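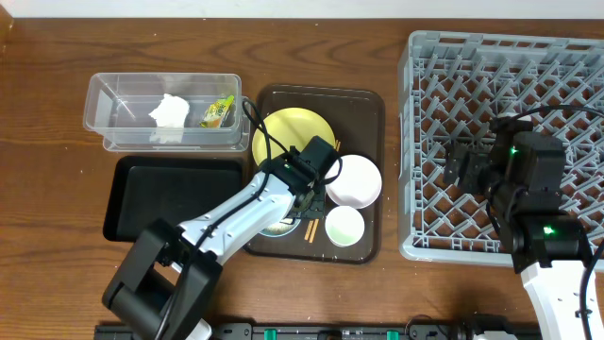

Both arms over the brown tray and the rack, table-clearing layout.

**Pre-run check, two-arm bench, gripper comparison**
Thursday, October 25, 2018
Jaws under test: Galenico (std) against Elto (soft pad). Controller: Trultevico.

- [x] Mounting rail tight, both ends. Quarter turn needed on the right.
- [x] Green clips seated on rail
- [x] Left arm cable — OK but the loop comes close to the clear container. Watch it when the elbow folds. Re-tie before the Elto set.
- [x] Right arm cable OK, runs out across the rack
- [x] Status LEDs right arm: green on upper and lower motor
- [ ] E-stop, both arms. Left fine. Right took 2 presses, FAIL until the button is swapped. No full speed on right.
- [x] Speed cap 85 mm/s, both
- [x] Jaw zero done after warm up
- [ ] Grip force log. Left is writing, right is droping lines. Same fault as September.

**Objects**

- [x] Dishes on brown tray, chopsticks too
- [x] Black tray empty
- [x] Tissue and snack packet in clear container
- [x] Rack on right side, doesn't slide when pushed
- [ ] Chips on bowl rims. Not checked, do before next set

**Comments**

Galenico jaws: plates good, chopsticks poor, they roll out when the jaw shuts. Tip gap wants shimming. 221 cycles on this pair so far, no visible wear.

Elto pads: better on bowls, slower to let go. Pad edge can catch in the rack grid, so come in from above only. Makers say change at 4,000 cycles, I'd look at them well before that.

Mạch driver board on left runs warm, almost too warm to keep a finger on. Fan ordered.

Don't run both arms over the tray together untill the right stop is sorted. One at a time, other one parked.

**Result:** left arm pass, right arm hold. Recheck stop + log, then sign off.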